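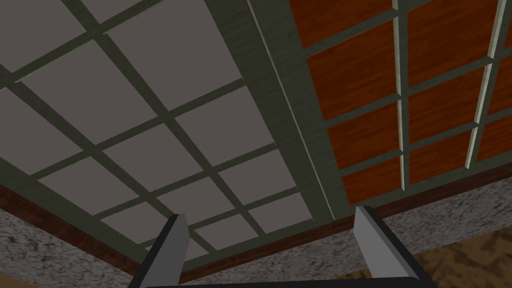 # Jan 30, 2026

Woke before the alarm and lay there doing sums. The piano goes or it doesn't go, and either way I have to decide by tomorrow night, so today was meant to be the day for thinking about it properly. I got as far as making tea and then cleaned the oven.

The offer is £1,510. The shop in Minden put it in writing at last, after two phone calls and a visit where the man played the same four bars in every octave and wrote things on a card. I had hoped for £2,000. I didn't have a good reason for that figure. It is what my mother always said the piano was worth, and she said it for so long that it went up in my head to a fact. The letter says the case is good, the hammers are worn, and two of the bass strings have been replaced with ones that don't match. I knew about the strings. I was there when the first of them went, during carols, and it made a noise like somebody dropping a tray.

Rain until eleven. Took the washing off the radiators and put the next lot on.

My sister rang at half past nine. She thinks I should take the money. She has thought this since October, when we first talked about me leaving this house, and she has been patient about it, more than I would have been. Her point is that I don't play. My point is that I might. We have both made these points before and we made them again this morning while she was unloading her dishwasher. I could hear the cutlery going in the drawer. She asked how often I had lifted the lid since Christmas and I said a few times, which was true if dusting is included.

She also said she would have it herself if there was room, and there isn't. Her hall is full of bicycles.

## The flat

Went over to look at it again after lunch. The agent let me have the key for an hour, which was good of her. It is £815 a month and on the second floor. There is a turn in the stairs between the first floor and the second, and I had brought the tape measure with me this time. The piano is deeper than I remembered and the turn is narrower than I remembered. I measured both twice. It would go, I think, if it was stood on its end, and if the handrail came off, and if the people moving it were very good.

I rang Bunnag, who moved the next-door neighbours, and asked what they would charge. The woman wanted to know the make. I said Grarberg and she said she'd never heard of it, and was it an upright. I said yes. She asked how many steps and whether there was a landing, and whether the landing was square. In the end she said they would have to send someone to look, and that they don't remove handrails. If the handrail has to come off that is between me and the landlord. She was perfectly nice. I wrote down the price for the visit and didn't book it.

The flat itself is fine. I keep wanting to find something wrong with it. The kitchen is bigger than this one and the tap doesn't drip. I stood in the front room and tried to put the furniture in, in my head. Sofa under the window. Bookcase on the long wall. If the piano goes on the long wall then the bookcase has to go in the bedroom, and then the wardrobe can't open fully. The wall it would go against is shared with the neighbour, too. I knocked on it, like an idiot, and somebody knocked back.

I left after that.

Walked home the long way by the river to get some air. It had stopped raining but everything was still dripping. The water was up over the bottom step and there was a football going round and round by the bridge. Bought bread, onions, a stamp. The bakery had no rye left — it never does after two o'clock — so I had the white.

## What I remember about it

I thought I should write some of this down, whichever way it goes.

It came from a hotel in Uvik that was closing. My grandfather bought it at the sale, and it went from there to his house on the back of a coal lorry, with a tarpaulin over it and him sitting beside it holding on to a strap. That was the story anyway. My mother told it with a lorry and my uncle told it with a horse and cart. There is a round mark on the lid from a glass, and we were always told it was from the hotel, so none of us could be blamed for it.

I had lessons for three years. The teacher came to us, because she liked the tone, she said, though I think she also liked to be given her tea. She was strict about wrists. I learned one long piece properly and a good many short ones badly. The long one I can still do as far as the bottom of the second page. Then my hands stop. They don't slow down or go wrong, they just have nothing further to play, and I sit there.

My brother was the one who was good. He never had lessons at all. He would come in from school with his coat on and stand up at it and play whatever had been on the radio, and my mother would shout at him about the coat. I was jealous of that for years. When I told him about the offer last week he said, "Is it still in tune?" and then talked about his roof.

It isn't in tune. The last time I had it done the tuner said he could bring it up a bit but not all the way, as the pins were loose. He left it slightly flat all over. On its own you wouldn't know. If you sang with a record first and then with the piano, you'd know.
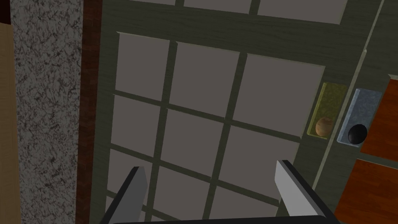
What I would miss is having it in the room, more than the playing. It is where the post gets put. It is where the photographs stand, and the lamp, and the bowl with the keys. I could get a small table that does all that. I did look at one online on Tuesday evening and it was perfectly all right, oak, with a drawer. I shut the page as if I'd been caught at something.

There is also the stool, which the shop doesn't want. It has the music in it under the seat. I went through that this evening while the potatoes were on. Most of it is falling to bits. There was a book of dances with my mother's maiden name in the front, and a bus ticket, and a list in her writing: suet, bulbs, black cotton, ring dentist. The teacher's pencil is all over my exercise book. "WRISTS" on nearly every page, and once, underlined, "Better."

The potatoes boiled dry while I was reading. Saved most of them. The pan is soaking.

## Evening

I rang my sister back about seven. She'd been expecting it. We didn't go over the points again. I told her about the wall and the person knocking back and she laughed so much she had to put the phone down and come back to it. Then she asked what the shop would do with it, and I said clean it up and sell it on, probably, and she asked who to. I didn't know. It hadn't crossed my mind to ask. I had been thinking of it going to the shop and stopping there, like something being put in a cupboard. But they'll do the hammers and the pins and somebody will buy it, a family perhaps, or a school, and it will be in tune for the first time since I was at school myself.

That did shift things a bit. I noticed that I started talking about when they come to collect it, and she noticed too and didn't say anything.

So I've drafted the letter. It's on the kitchen table under the pepper mill. I have said yes to the £1,510, and asked whether they would collect after the fifteenth so that I have a couple of weeks, and asked them to let me know where it goes, if they are able to say. I took that last part out and then put it back in. I'll read it again in the morning and post it if I still agree with it. The stamp is on already, second class.

I'm keeping the stool. It will go in the flat under the window in the bedroom, and it's the right height for putting shoes on.

After the washing-up I sat down and played the long piece as far as the bottom of the second page. The A above middle C sticks in this damp weather and you have to flick it up from underneath. I had the music open in front of me for once, so I turned over and tried the third page, very slowly, one hand and then the other. Got through five bars. I'd forgotten it goes into the minor there.

Still to do tomorrow: letter, bins, ring the agent about the deposit, take the library books back. Find out whether the council takes mattresses. Bed at ten, with the hot water bottle. Wind getting up.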